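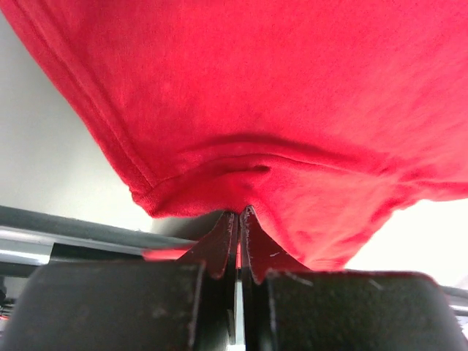

Peixoto カポエイラ口述・歌唱アーカイブ README

ようこそお越しくださいました。Peixoto は、港町 Sterport の道場に通ってきた人たちの語りと歌を集めた、小さな音声と文字起こしの資料集です。カポエイラを習いはじめたばかりの方にも、歌の言葉や系譜を長年調べている方にも、気軽に開いてもらえたらという気持ちで作っています。少し長い README ですが、お茶でも淹れて、必要なところから読んでください。

できたきっかけ

もともとは、メストリの Horacio Carrasco が稽古のあとに話してくれる昔話を、誰かが書き留めておいたほうがいいのでは、という雑談から始まりました。先生の話は毎回少しずつ違います。同じホーダの思い出でも、ある日はビリンバウの弦が切れた話になり、別の日には遠くの町から来た客人の話になる(どちらも本当なのだと思います)。それならいっそ、違うまま全部残しておこうということになりました。

録音の大半は Iolanda Bezerra が担当しています。歌い手でもある彼女は、話の途中で先生が口ずさんだ一節を聞き逃さず、あとから「さっきの歌、最後まで歌ってください」と頼んでくれるのです。おかげで、当初は語りだけのつもりだった資料集に、歌がずいぶん入りました。

中身について

収録している音声は91本です。このうち37本に文字起こしがあり、残りは音声とメタデータのみの公開です。文字起こしはポルトガル語で、日本語訳のあるものには訳文ファイルが並んでいます。

フォルダの構成は次のとおりです。

audio 音声ファイル本体(FLAC)
texto ポルトガル語の文字起こし
yaku 日本語訳
linhagem 師弟関係をまとめた表
notas 聞き取りのメモ、用語の覚え書き

音声と文字起こしは、拡張子を除いたファイル名が同じです。表の文字コードはすべて UTF-8 にそろえました。古い表計算ソフトで開くとアクセント記号が化けることがありますので、その場合は読み込み時に文字コードを指定してください。
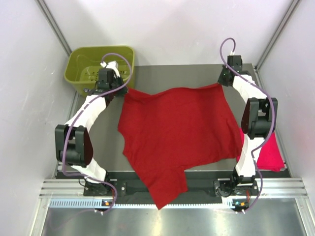 メタデータの表には、話し手、録音場所、使用楽器、歌の種類(ラダイーニャ、シューラ、コヒードなど)の欄があります。歌の種類はきれいに分けられないことも多く、迷ったものは歌った本人の呼び方をそのまま書きました。研究者の方の分類とは食い違うところがあるはずです。気になった箇所があれば、ぜひ教えてください。教わるのはいつでも嬉しいものです。

人名の多くはアペリード(あだ名)で記録しています。話し手が本名の公開を望まなかった場合は、linhagem の表でも本名の欄を空けてあります。また、同じあだ名の人が別の世代にもいるため、名前だけで検索すると混ざってしまいます。人物を特定したいときは、必ず話者番号を使ってください。

録音の条件

場所は Sterport の道場と、毎年10月に合宿をしている Plakance の集会所の二か所です。Plakance のほうは天井が高く、手拍子がよく響きます。臨場感はたっぷりなのですが、歌詞の聞き取りには苦労しました。雨音や子どもたちの声が入っているものもあります。ノイズ除去を試したところ、パンデイロの細かい音まで消えてしまったので、公開版は手を加えていません。

不得意なところ

系譜については、あくまで話し手の記憶に基づくものとお考えください。誰が誰に習ったかという話は、語る人によって食い違います。どれかひとつを正解として選ぶことはせず、linhagem の表では証言ごとに行を分けました。そのため、単純に行数を数えても弟子の人数にはなりません。

それから、この資料集は技の教本としては使えません。ジンガや蹴りの説明が語りの中に出てくることはありますが、目の前の生徒に向けた言葉なので、文字だけ読むとかなり危なっかしいところがあります。

よくいただくお尋ね
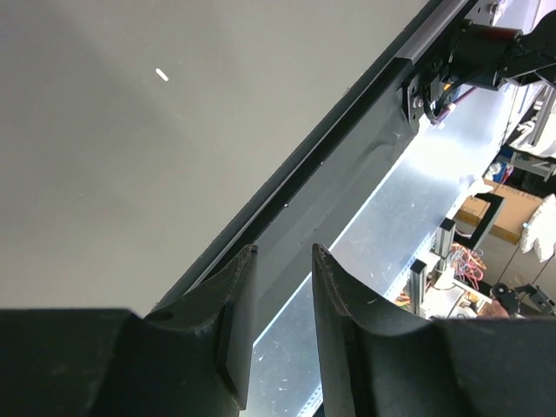

歌の録音を、自分たちの道場の稽古で流してもよいですか。

稽古や無料の発表会でしたら、そのままお使いください。事前の連絡も要りません。有料の催しや動画配信で使われる場合は、歌い手本人に確認しますので、先にご一報をお願いします。

文字起こしに誤りを見つけたら、どうすればよいですか。

ファイル名と、音声の中の時刻を添えて知らせてください。Iolanda が聞き直して、直したものは notas の変更履歴に載せます。歌い手がその場で言葉を変えて歌っていることもありますので、よく知られた歌詞と違っていても、音声どおりに残す場合があります。

検索ツールについて

文字起こしをまとめて検索するための小さな道具、Vament を同梱しています。単語を入れると、その語の前後10語を並べて表示してくれます。アクセント記号は省いて入力しても大丈夫です。歌詞の繰り返し部分は一度しか書き起こしていないため、出現回数を調べたい方はご注意ください。

更新の予定

今の版は第2版で、12月26日に公開しました。第1版からの主な変更は、話者番号の付け直しと、Plakance の録音の追加です。第1版の番号で引用された方のために、新旧の対応表を notas に入れてあります。次は yaku の訳文を増やしたいと思っているのですが、訳者が稽古に夢中になりがちで、進みはゆっくりです。気長にお待ちください。

謝辞

長い話に何度も付き合ってくださった Horacio 先生、そして録音のたびに手拍子で加わってくれた道場の皆さんに、心からお礼を申し上げます。引用の際は、資料集の名前と版、それにファイル名を書き添えていただけると助かります。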